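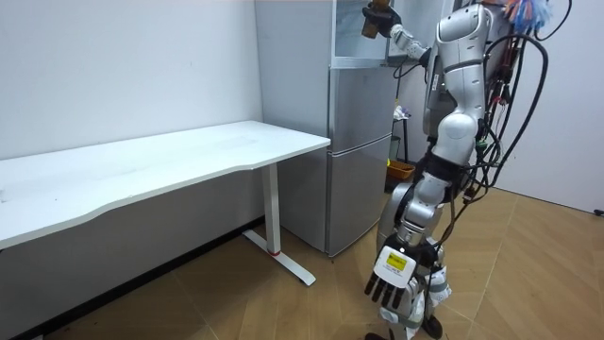
One respondent from the Nikodcombe site wrote that a bottle put on the upper shelf is forgotten by August, and that the front edge is the only place where people look. Several others answered in the same sense. We therefore asked each household in the Forsberg building to mark on a plan where drinks are kept and which surface is used when the door is open. 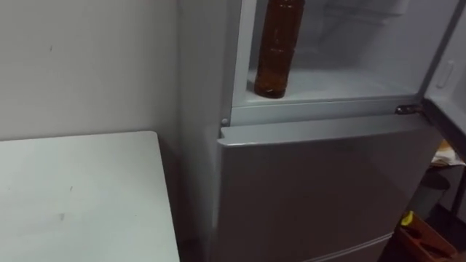
The upper compartment was preferred for bottles in 7 kitchens. A table beside the refrigerator was used mainly for putting things down — 4 households said they could not manage without it. The distance asked for was 300 mm, as in the Skidow plan.

Figure 3. Refrigerator and neighbouring desk, Drandetis room. 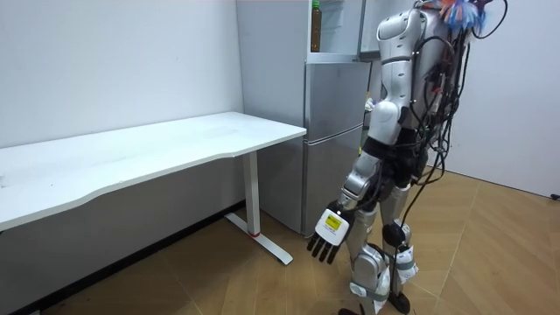

A desk kept clear also shortens the time the door stays open, according to the diaries, but we did not measure this separately.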